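Hanging Work From a Bench Frame

The head of the fittings shop at Mikkelsen builds light wooden frames over tables, so that small clear plastic pieces can be handled above the surface.

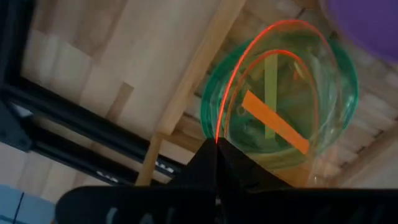
Prorkholm, January

"Pale wood is easier on the eye with clear parts," the shop head says. "You find the rim by its color. A green edge shows up. Plain clear doesn't."

The frame was drawn up in the shop under the name Pinus. Uprights are cut square and stand on the tabletop, with beams running between them. Each joint is checked after 22 hours under load. The first version failed at 9.

"The crossbeam was too thin. It sagged 2 millimeters, and we threw it out."
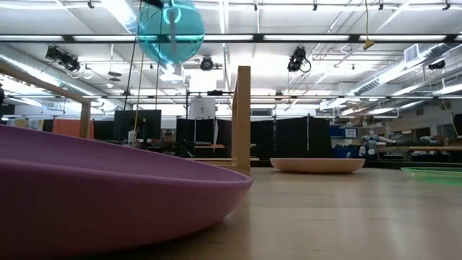 Bowls stay on the table while work goes on overhead. The shop prefers shallow ones with a wide rim, each a different color. "A deep bowl gets in the way of your wrist. Trays go to the side."

Cables and cords are run from above. The shop has tested 400 tie points for Welovitz, and the results are due in the spring.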